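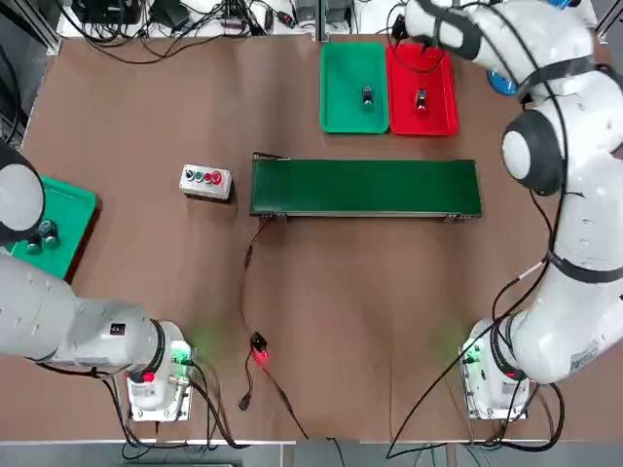
Bench with both arms, belt and button box in the middle, trays round the edge. Power adapters still piled on the shelf at the back.

6/5/22

Sunday, quiet, so doing the spend list before the June order closes. Want it on one page this time. Last time it was spread over three emails and we ended up with the wrong connectors twice.

What we have and keep: both arms, bases, belt, button box, the trays. No money on any of these. Arms are fine for the reach we need. Don't let anyone talk us into a second belt before we've used this one properly.

Needed, in order:

1. Cable tidying. Black leads all over the near half of the table, one coming right across from the right base. Straps on the arm are holding but the table is a mess. Trunking, stick-down clips, a pack of decent velcro. Put 30 pounds against it, should cover it with change.

2. Proper mount for the small module. At the moment it just lies on the table below the belt with a thin red wire going up to the corner. One knock and it's off. Bracket or a little box with screw holes. Could print one but the printer queue is silly, so buying 2 (one spare).

3. Power. The adapter heap on the shelf has to go. Woson do a rail supply that would replace most of them, Gralell do one that is cheaper but longer wait. Asked both for a price, Woson came back same day, nothing from Gralell yet. Chase Tuesday. NB need to add up the actual draw first, I've been guessing - do not order on a guess again.

4. Trays. Want 9 more, same size. Green and red is enough colours, we don't need the full set whatever the catalogue says. Sort bins by position and the colour hardly matters, but it helps when someone new is on the bench.

5. Spare button box. Four buttons same as now, big red one at the right hand end. If this one fails everything stops and the lead time was awful. Arsenault had them, check if the part number is still teh same.

Not now: gripper fingers. Would like softer ones, but no sense buying until the part list for Plostisus is fixed. They've changed the cylinder size once already. Pencil in for the next round.

Also not now: camera upgrade. Nice to have, no case for it.

Money: 200 left in the small items pot, anything over goes on the project code and needs a signature. Items 1, 2 and 4 come out of the pot. Power rail goes on the code. Button box could go either way, depends what Arsenault quote inc. delivery. They charge a lot for small boxes.

To do before sending
- measure belt end to table edge, for the trunking
- photo of the labels on the arm and the base so we stop crawling round to read them
- count free sockets behind the shelf
- ask stores if any clips are left over from the last bench, there was a bag somewere

If the rail comes late we run on the adapters as they are, just label every plug. Yellow tape, both ends. Tape is in the second drawer.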